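Alodden Allotment Association – Members' Forum
Plot Rules and Policy > Fruit trees on individual plots

Secretary_AAA
01/05/2024
Members are invited to comment on the proposed revision of Rule 14. At present, no fruit tree may be planted without written consent. The revised rule would permit up to two apple trees per plot, provided that they are grown on dwarfing rootstock and kept below two metres. Comments will be accepted until the July meeting.

plot_31_huvham
I support the revision. The present rule dates from a time when the Huvham side was still waterlogged, and the drainage has since been put right. Members who wish to grow a modest amount of fruit should be able to do so without a six-month wait for a letter.

Moser Lane Grower
I must register an objection. The height limit is sensible on paper, but the existing limit on sheds is not enforced and I see no reason to expect better here. A neglected tree shades the plot to the north of it for years. My own onions have suffered on this account.

plot_31_huvham
With respect, that is an argument for inspection. It does not follow that trees should be refused to members who prune properly.

Bruvomon
Would the Association clarify the position on trees already in place? I inherited three when I took on my tenancy, and one of them is certainly above two metres. I should be reluctant to remove it – it crops well and keeps until February.

Secretary_AAA
Trees recorded in the plot register before the revision takes effect would be exempt, both as to number and height. Any replacement would have to comply.

Moser Lane Grower
The register is incomplete. I would ask that it be brought up to date before any vote is held. I would also suggest a deposit of 300 pounds, refundable when the tenancy ends, to meet the cost of removal.

old_orchardist
A deposit of that size would exclude most of our members. I would accept a smaller sum. On varieties, I would advise against anything prone to canker on our soil, and in favour of a red dessert apple with some yellow in the skin, which sells readily at the open day.
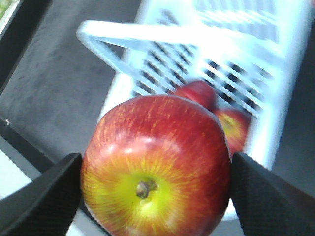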